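Shape Block Gripper Trials

README, last touched Saturday, May 17, 2025

Hi! If you landed in this folder you probably want to know what the recordings are and whether you can use them. You can, please do. I'm Wálter Inga and I put this together while trying to pick a gripper for our small-parts bench. I had two candidates, the Jeneo and the Dakska, and the more I read their spec sheets the less I knew, so I gave up reading and started picking things up.

What's in here

There are 3,000 short runs, split evenly between the two grippers. Each run is one instruction ("move the red star to the right of the blue cube", that sort of thing) and the arm's attempt at it. Every run has its own folder with the video, the joint positions, the gripper opening and a little text file with the instruction and the result. The result is one word: done, missed, dropped or quit. Quit means I hit stop, usually because I didn't like where the elbow was headed.

The arm and the controller stayed the same the whole time. The controller is the Quezada box we already had, running the settings it came with, except that I turned the top speed down to 60 percent in February and never turned it back up. All the runs are at that speed, so don't use them to judge how fast anything is.

The Jeneo

Two flat fingers, parallel, rubber pads. It closes slowly and it's very polite about it. I liked it right away for cubes and hexagons, where you have two nice parallel faces to grab, and I liked it a lot less for triangles. Squeeze a triangle between flat pads and if you're even a little off it just spins away from you (there's a whole stretch of runs in the middle that is mostly me learning this). The opening readout is good, though! You can tell from that number alone if it's holding something.

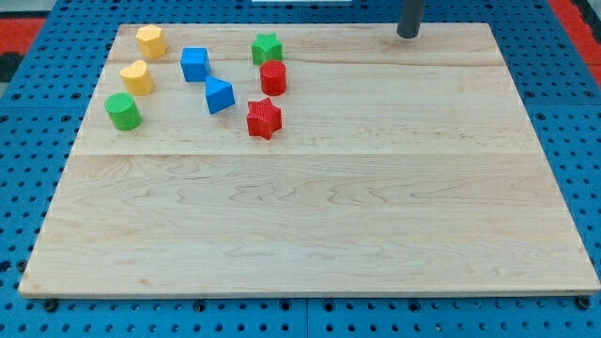

Choosing the blocks took me longer than setting up either gripper. I wanted them cheap, small and different enough that a grip that works on one will fail on the next, and I wanted color and shape to be mixed up so that "the green one" isn't enough to go on. With two greens on the board, a star and a cylinder, the instruction has to name the shape too, and the same goes for the reds. The yellow heart is the one I'd keep if I could only keep one block. Those rounded lobes give flat fingers a hard time, and whichever way you come at it you have to make a decision. I also like a start with everything bunched up at one end and a big stretch of bare wood left over, so there's always somewhere to put a block down and the hard part is getting in between the neighbors.

The Dakska

Three fingers, softer, and they close toward the middle. Round things are easy for it and so are stars, where a finger often slides into a notch and stays there. Cubes are so-so. My big complaint is crowding: three fingers need room on three sides, and in a tight group it bumps whatever is next door. If you filter for "missed" you'll see a lot of that. It also doesn't report its opening as finely, so in the Dakska runs that column moves in steps. Nothing is wrong with your plot.

Camera notes

I used one fixed Stidesier camera, looking down at the board at a slant. Things close to the camera look bigger, so if you need real distances you'll want the calibration file in the top folder. I recalibrated once, after I leaned on the mount. Runs before and after that are in separate folders and each has its own file. Please don't mix them, I did and lost a whole afternoon.

Known problems

In 9 runs the result word is missing. I left them blank and didn't guess.

Another 25 runs have a joint log that starts a bit later than the video. They're listed in late_start.txt.

I typed the instructions by hand, so "cylinder" is sometimes "round one" and "prism" never shows up at all. If you're training on the text, that may be good or bad for you.

Which one did I pick?

The Jeneo, for our bench, where most parts have flat sides and sit close together. If your parts are round and spread out I'd go the other way. I'd love to add a suction cup next, and if you have one on the same controller and want to run the same instructions, write to me first so we can agree on folder names.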